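Minoru Chiba has been asked about the hoodie in every interview since December, and he greets it now with the look of a man handed a parking ticket. "Go on, then," he says. "You want to know if she really wore it."

She, for anyone who managed to avoid the whole business, is Ayane Tsuji, lead singer of Trodon. The story goes that Tsuji walks out of her own concerts through the front doors, among the fans, dressed in a plain hoodie and carrying a bag from the merchandise stall. It began with a blurry clip and has since been repeated by people who ought to want more than a blurry clip. Chiba was the band's wardrobe manager for five years. He left last spring, and he has a book coming out, a fact I try to keep in mind throughout our two hours in the café under his flat.

So did she? "She wore it once that I know of," he says. "After a show in a hall that held maybe 800 people. The rest, I couldn't tell you."

I point out that in a radio interview he said it was "practically every night". He stirs his tea. "I said it felt like every night. They cut things."

I have listened to the whole recording, which went out live. When I mention this he laughs, quite good-naturedly, and asks if I want cake.
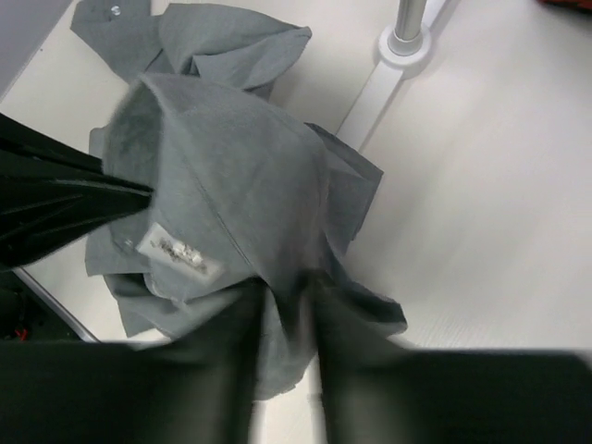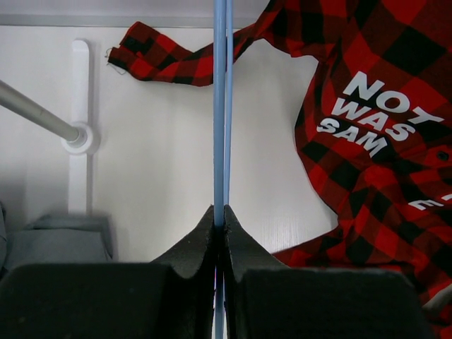

Chiba is better company when he forgets he is promoting something. He talks for a long time about stage clothes, how they are mended in corridors and how a zip will always fail on the night the cameras are in. He distrusts zips. Given the choice he would put a small metal snap on everything, like the one on the crumpled grey cloth, and he says Tsuji once got out of a jacket in nine seconds thanks to his snaps. I ask who timed it. "I did," he says. "In my head."

The suspicion, among those of us who have followed Trodon for longer than is healthy, is that the hoodie story was cooked up by the band's publicity firm, Donadus. The clip appeared shortly before tickets went on sale for the second leg of the tour, and a hoodie very like it was in the online shop by the end of the month. Chiba says he knew nothing of any plan. "Nobody in publicity talks to wardrobe. They send you a message saying she needs to look relaxed. What does that mean? Relaxed how?"

Did he make the one in the shop? "No. Terrible sleeves."

Mitali Rathnayake, who handles the band's press at Donadus, replied to my questions with a single line: "Ayane values her privacy and her fans." I wrote back to ask whether that was a yes. I am still waiting.

Renji Yagi, who played drums on the first two albums and has no book to sell, was more forthcoming on the phone. "Ayane hates walking," he told me. "She'd take a car to the end of the stage if they let her. I never saw her go out the front of anything." He did add that he left before the band played anywhere big enough to need a trick like that, and that he and Tsuji have not spoken for a while, so his word comes with its own health warning.

I read Yagi's remarks to Chiba, who nods along until the part about the car. "That's true, she does hate walking," he says. Then, after some thought: "But she'd do it for a laugh."

This is how most of the afternoon goes. Each story arrives whole and loses a bit when you ask about it. The dinner with the film director Takeshi Hosoda, which takes up a full chapter, was a dinner Hosoda attended at another table. The secret wedding outfit was for a video. The row backstage at the Omier awards did happen, he insists, though he was in the van at the time and heard it from the driver.

I ask whether any of this bothers him. He considers the question more seriously than I expected. "People want her to have been standing next to them," he says. "They bought the shirt, they went home on the train, and now they think, was that her? I'm not going to ring them up and say no."

He pays for the cake. On the way out he offers to send me the chapter on the hoodie before publication, so that I can check it against what he has said today. It has yet to arrive.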